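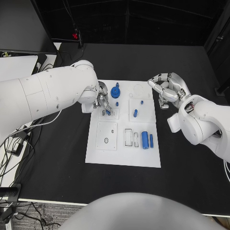

The Zabala cell

The Zabala cell is a two-armed robot station at the Skenville workshop, built for practicing small assembly jobs: pegs into holes, gears onto posts, batteries into holders. I've been looking after it for long enough that I stopped reading the setup binder and started writing in it, and this article is more or less what I've written in the margins. It covers how the cell is laid out, how it gets set up and what tends to go wrong. For the software side, see the Hurari entry, which Olesia Kovalchuk keeps in much better order than I keep this one.

Layout

The cell has two white arms facing a black table, with the task board lying flat between them. The board is a white sheet carrying plates, slots and engraved outlines, and the parts that go with it are blue, so you can find them again when they roll off (they do roll off). The arms take different end tools. We've run the left one with a plain metal two-finger gripper and also with a multi-fingered hand, and the two behave so differently that I treat a swap as a fresh setup, with everything below done again from the top.

Behind the table hangs a black curtain. I fought against that curtain when it went up, and I was wrong! Before we had it, the afternoon light came straight across the board and the cameras lost the white plates completely.

Setting up the board

Wipe the table first. A single crumb of grit under the sheet is enough to make it rock, and you'll spend the next hour blaming the arm. Lay the board down with the battery holders toward you and push on each corner in turn. If it ticks, lift it and wipe again.

Then check the plates. The big one has screws at its corners, and those are the ones I find loose most often, usually after a day of peg work when something has been leaning on the oval hole. Snug is plenty. İlker Coşkun once cranked one down so hard that the plate bowed, and we had 187 failed insertions in the log before anybody thought to lay a ruler across it.

Homing and touch-off

Both arms go home before anything else, left one first. After that comes touch-off, where you bring each tool down over a known spot on the board and tell the controller where it is. With the gripper this is easy enough: pinch a short peg, hover it over the small slotted plate, and step down slowly until the two just meet.

With the hands it's fussier. A hand doesn't have one obvious tip, so you have to pick a finger and stick with it for the whole session – I use the index finger, Olesia likes the thumb, and neither of us will budge.

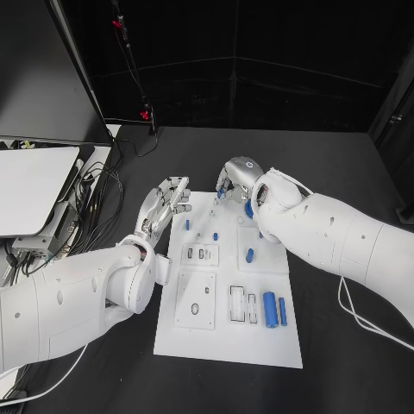 Whichever you pick, write it on the sheet. I've come in at 7 in the morning and spent until lunch chasing an offset that was only the distance between her thumb and my index finger.

When both arms are done, move them over the board together at low speed and watch the wrists. They have more room than you'd think at the front and a lot less at the back, near the top edge of the board, where one hand can easily crowd the other. The Vukell controller will stop them before they touch, but it stops them hard, and a hard stop means homing again.

Cables

Most of my repair time goes into cables. The joints themselves have been fine. What wears is the stretch where a cable bends the same way all day, and the first sign is a hand that drops out for a second and comes back as if nothing happened. If you see that, don't just restart it. Power down, follow the cable from the wrist back to its connector, and feel for a soft spot. Leave slack at every bend, more than looks tidy. The tangle down the side of the table is ugly and I've been asked to clean it up, but the last time somebody did, two connectors pulled out the first time the arm reached for the far corner.

Routine care

Finger joints get a brush and a dab of light oil every 21 days. The blue parts get a wash in warm soapy water whenever they feel slick, then a full dry on a towel. Fault code 3861 on the Vukell panel means the hand didn't answer in time; reseat its plug before you order anything. The last replacement hand took from October to December to arrive, so we now keep a spare wrist cable in the drawer under the monitor, along with the ruler.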